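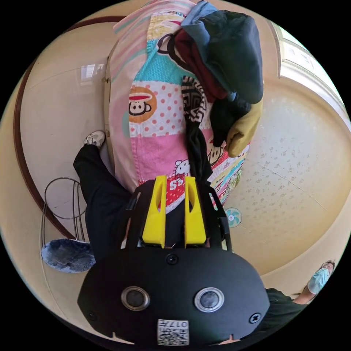
1/ Stockpile surveys at Girna quarry: notes after the June flight

We flew the whole site on Sunday, June 28, 2020, while the plant was shut. Fixed wing, 100 metres above the pit rim, 1043 photos. Wind picked up near the end but the last two lines were usable.

2/ Ground control was six painted marks, same ones as last time. One on the east haul road had been scraped by the grader, so Masaru Aoki measured it again before take-off.

3/ Processing ran overnight. The surface model is fine on the benches and poor over the settling pond. Water always does this. I cut the pond out by hand. 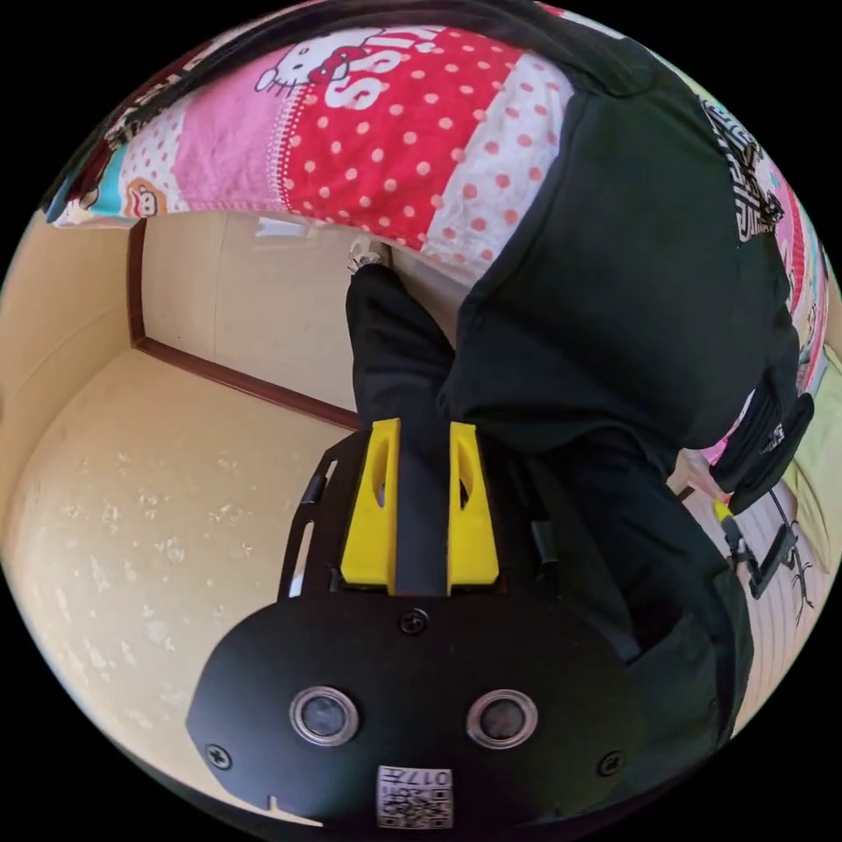 4/ The limestone pile by the crusher came out 199 tonnes under the weighbridge figure. Most of that is the base. We had been using a flat floor and the ground there slopes towards the drain.

5/ So I have redrawn the base from the survey we did when that corner was empty. Same toe line, new floor. Please use this one from now on and delete the old file.

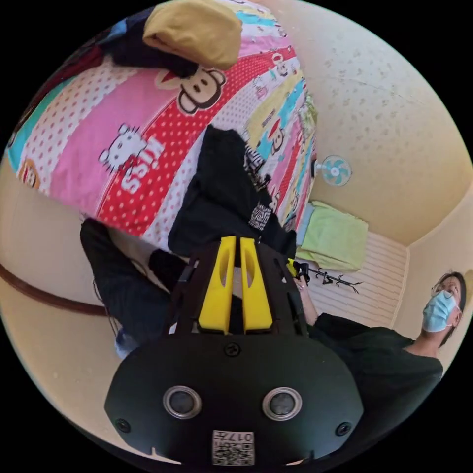 Yaa Fiadzo: Which density did you use for the tonnes? The wet sand was wrong in the last report.

6/ Yaa, the lab value for limestone, and I have left the sand in cubic metres until we get a new sample. Volumes are on Sendley under Girna, June. Next flight is in September.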